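What Is a Share?

Money Pages for Young Readers, ages 9 to 12
Updated 2019-02-01

Many companies begin with one or two owners. As a company grows, it may need more money than those owners have. It might want a new building, better tools or more workers. One way to raise the money is to sell small pieces of the company. Each piece is called a share. A person who owns at least one share is called a shareholder.

Consider a bakery called Broda. Its owner, Miroslava Jireš, wants to open a second shop. She divides the bakery into 3000 equal shares. She keeps most of them and sells the others. Guoqing Long buys 60. He now owns a small part of the bakery, including a small part of its ovens, its delivery van and its name. He may not walk in and take a loaf without paying. The bread belongs to the company until it is sold.

What is profit?

When Broda sells bread, money comes in. This money is called revenue. The bakery must also pay for flour, rent, electricity and wages. These are called costs. If revenue is larger than costs, the money left over is the profit. If costs are larger, the company has made a loss. A company can make a loss one year and a profit the next.

What is a dividend?

The people who run a company decide what to do with its profit. They may keep it to pay for new plans. They may also share some of it among the shareholders. A payment of this kind is called a dividend. Every share receives the same amount, so a person with more shares is paid more. If Broda pays a dividend of one dollar per share, Guoqing receives 60 dollars. In a year with no dividend, he receives nothing.

Why do share prices change?

The price of a share depends on what people will pay for it. If many people expect a company to do well, more of them want to buy, and the price usually rises. If they are worried, the price usually falls. A person who bought a share for 17 dollars might later sell it for more, or for less. Shares can lose all of their value, and a shareholder should understand this before buying.

New companies can be especially hard to judge. They may spend money for years on research before they have anything to sell.

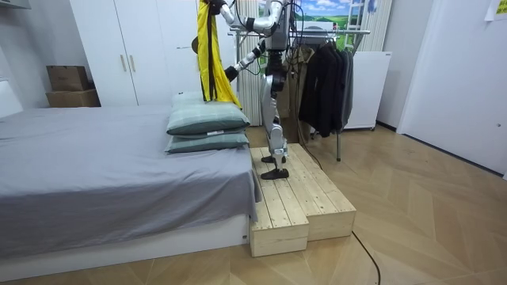 A humanoid robot holds a long yellow garment in a small bedroom.

Words to remember

Share: one small, equal piece of a company.
Shareholder: a person or group that owns shares.
Revenue: money a company receives from its sales.
Dividend: a payment made by a company to its shareholders.

Text: Mwende Kinyua. Reviewed by Norbert Kadlec.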